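Memora Play Kitchen Set
Section 8: Setting out, sorting and putting away

This section covers the food pieces, dishes and containers supplied with the set. For assembling the Ronder cooker unit, see Section 3. If you bought the smaller Min set, skip steps 4 and 5 below, as it has no bowls.

Before first use

1. Open the inner carton from the side marked with the part number 2139. Opening it from the other side can scratch the plates.
2. Lift out the paper tray and take the food pieces out of their bags. Cut the bag ties with scissors. Do not pull them.
3. Wash the plates, bowls, cups and colander by hand in warm water with a little washing-up liquid. Rinse and leave to drain.
4. Stand the bowls upside down on a tea towel until they are dry inside.
5. Wipe the food pieces with a damp cloth. Pieces with a join, such as the peeling banana, must not be soaked.

CAUTION: Throw away all bags, ties and card inserts before giving the set to children.

CAUTION: The dishes are toys. Do not put hot food in them, and do not use them in a microwave oven or dishwasher.

Setting out the table

Use a flat table with a smooth top. A light-coloured top makes small pieces easier to find at the end of play. The table should carry the full set without pieces hanging over the edge.

1. Put the large items down first: the colander, then the plates, then the bowls. Leave a hand's width between them.
2. Place cups and tall containers towards the back. They fall over easily when knocked.
3. Add the food last. Round pieces such as the tomato roll, so put them in a dish if the table is not level.
4. Lay bottles on their side on a plate if young children will be reaching across.

Note: There is no fixed place for any food piece. The cards in the Carness activity pack suggest layouts for breakfast, a picnic and a shop counter, but the pieces can be mixed as you like.

Sorting games

The set can be used for simple sorting. Choose one rule and keep to it until every piece has been moved.

By colour: red pieces on one plate, yellow pieces in a bowl, and so on.
By kind: fruit in one dish, bottles in another.
By state: whole pieces together, then halved or peeled pieces together.

The strawberry and the tomato are often put together when sorting by colour and kept apart when sorting by kind, so they are good pieces to start with. 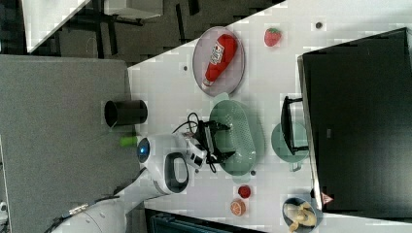

For a longer game, use the colander as the starting place. Put all the food pieces in it and have the players take turns to move one piece to a dish. Change the rule when the colander is empty. With older children, let one player choose the rule in secret while the others work it out.

Putting away

1. Check the floor and any chairs or sofas next to the table for cups and small pieces.
2. Close the peel of the banana before packing it. If it is stored open, the flaps may bend.
3. Press halved fruit together with its other half.
4. Stack the plates, then the bowls. Put the food in the colander and set it on top.
5. Store the set in a dry cupboard, away from radiators.

Note: Colours may fade if the set is kept on a sunny windowsill.

Missing or damaged pieces

Single pieces can be ordered using the spare parts form at the back of this guide. Quote order code 118 for food pieces and 3000 for dishes. Stop using any piece that is cracked or has a sharp edge.

Text and activities: Irén Kerekes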